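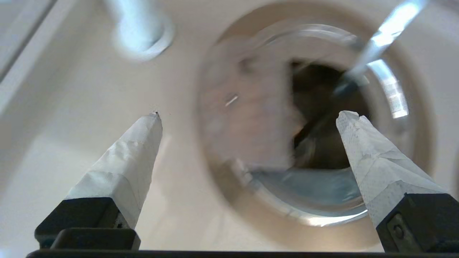 **Figure 3.** Clear round glass container, seen from above.

### 4.2 Why glass keeps getting left out

I'll admit I went into the Florkden households expecting plastic to be the awkward stuff. Everybody grumbles about plastic tubs, me included, and our diary sheets from November are full of missing lids. Glass turned out to be the one people handled differently, though, and it took me a while to see why. With a clear round container like the one in Figure 3 you look straight down through the rim and get whatever is behind the walls as well, so a quick glance doesn't tell you much about whether the thing is clean. My co-author Aleksandra Zawadzka spotted this before I did (she washes up far more carefully than I do!) and she added a column to the sheets for "picked up again to check".

We logged 2160 items over the whole study, across 46 kitchens, and 133 of those items were ticked in Aleksandra's column. Most of the ticks were for glass – bowls, jars, the odd jug – and very few were for plates. People told us they tilted a bowl towards the window, or ran a thumb round the inside, before they'd put it away. One woman in Skunow kept hers on the worktop until morning so she could look at it in daylight, which I thought was lovely and have since started doing myself.

Kubiak's earlier work on drying racks treats a second look as wasted effort. I'm not so sure. His households were timed and ours weren't, and I suspect a stopwatch in the kitchen makes anybody skip it. We also let people stop halfway through for a cup of tea – quite a few did – and the sheets don't separate those breaks from the checking, so please read the durations in the next section with that in mind.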